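Wikow ハンドグリッパーセット よくあるご質問
Mornville 製品サポート 2021年6月更新

Wikow は、人が両手に持って作業を行い、その動きをロボットの学習用データとして記録するためのグリッパーセットです。購入前と導入後に多くいただく質問を、このページにまとめました。

セットには何が入っていますか。
左右のグリッパー各1台、接続ケーブル、記録ソフト Retport のライセンスが入っています。テーブル、レール、作業に使う物はお客様でご用意ください。

どのような作業に使えますか。
箱や袋などの日用品をつかむ、置く、並べる作業に向いています。片手だけで行う作業も記録できます。その場合も、もう片方のグリッパーは手に持ったままにしてください。
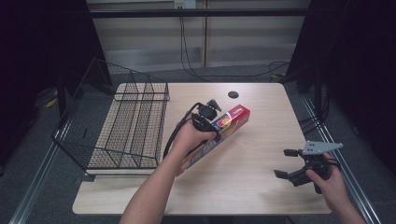

左手のグリッパーで細長い箱をつかんだところ。左は黒いワイヤーバスケット。

テーブルの大きさに決まりはありますか。
決まりはありませんが、両腕が無理なく届く広さをおすすめします。高さは、立って作業をして、ひじが軽く曲がる程度がよいです。

つかめる物の幅はどのくらいですか。
標準の指で最大66ミリです。これより幅の広い物は、向きを変えて細い側をつかんでください。広幅の指は別売りで、2月から販売しています。

光沢のあるテーブルでも使えますか。
使えます。ただし、照明の反射が強いと、手元カメラの映像の一部が白くなることがあります。 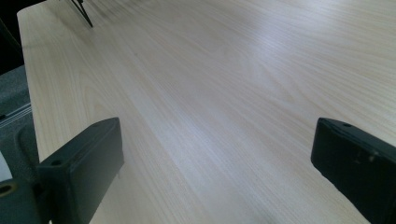

気になる場合は、照明の角度を変えるか、つや消しのマットを敷いてください。カメラの露出は Retport の設定画面で固定できます。自動のままですと、手を動かすたびに明るさが変わることがありますので、記録の前に固定することをおすすめします。

指の表面に細かい傷がつきました。交換が必要ですか。
表面だけの傷でしたら、そのままお使いいただけます。指が曲がった場合、またはねじ穴が広がった場合は、交換をお願いいたします。交換用の指は2本組で、工具は付属の六角レンチだけで足ります。

食品ラップの箱のような、印刷の多い物でも問題はありませんか。
問題ありません。文字や絵のある箱は向きが分かりやすいので、最初の練習にも適しています。 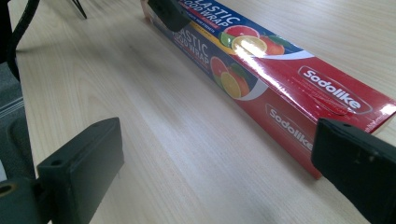

紙の箱は、強く握るとへこむことがあります。同じ箱で何度も記録する場合は、予備をご用意ください。箱の形が途中で変わりますと、前半と後半のデータに差が出ます。

ケーブルが作業のじゃまになりませんか。
ケーブルは前腕に沿わせてお使いください。引っぱられる感じがあるときは、つなぎ目に少し余裕を持たせてください。無線の機種は現在ございません。

1回の記録は何分まで可能ですか。
連続で40分まで記録できます。長い作業は、物を1つ置くごとに区切って保存していただくと、後の確認が楽になります。

データの整理も頼めますか。
はい。Shokri プランにご加入のお客様は、記録の確認と名前付けを弊社にご依頼いただけます。データを受け取ってから11営業日以内にお返しします。急ぎの場合は、お申し込みの前にご相談ください。

購入前に試すことはできますか。
貸出機がございます。お問い合わせフォームの「貸出希望」を選び、ご希望の期間と、予定している作業の内容をお書きください。送料はお客様のご負担となります。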